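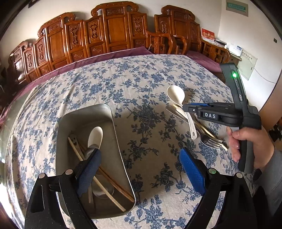 What decides the order in which mixed utensils go into a tray? Length first, then material: the longest pieces set the usable diagonal or side of the tray, and everything shorter is placed around them.

## Unit 8: Sorting table utensils

Handout for the service room module, Tirnon site. Prepared by Lợi Phan, revised in November by Lâm Cù.

### 8.1 Starting condition

Sorting begins with a rectangular stainless-steel tray on a covered table and the remaining utensils piled beside it on the cloth. The worked case uses ceramic spoons, chopsticks, a short wooden spatula, forks and metal spoons. The tray is partly filled and the materials in it are still mixed.

### 8.2 Terms

- **Long stock** - chopsticks and any handle longer than the short side of the tray.
- **Brittle stock** - ceramic spoons. Kept apart from metal.
- **Nesting stock** - forks and metal spoons, stacked by type.

### 8.3 Procedure

1. Separate brittle stock from the pile before moving any metal.
2. Match chopsticks by color and length. A pale bamboo stick and a darker brown one do not form a pair, even when they lie parallel.
3. Lay long stock against one long side of the tray. A diagonal placement is acceptable during sorting but wastes space in storage.
4. Nest forks with all tines in one direction.
5. Place ceramic spoons last, bowls up.

Handles that fan out under a pile should be drawn out by the handle end. Lifting from the middle shifts the pieces on top.

### 8.4 Surface

A tablecloth reduces noise and sliding. On a round table, keep the whole base of the tray inside the edge - the corners overhang sooner than they do on a square table.

### 8.5 Exercise

Work in pairs with the Lumiter practice set (35 pieces). Record the order of placement on sheet 67. Unmatched chopsticks go in the Hồ box by the door and are entered as singles.

Reading before the next session: course binder, section on drying and storage of bamboo.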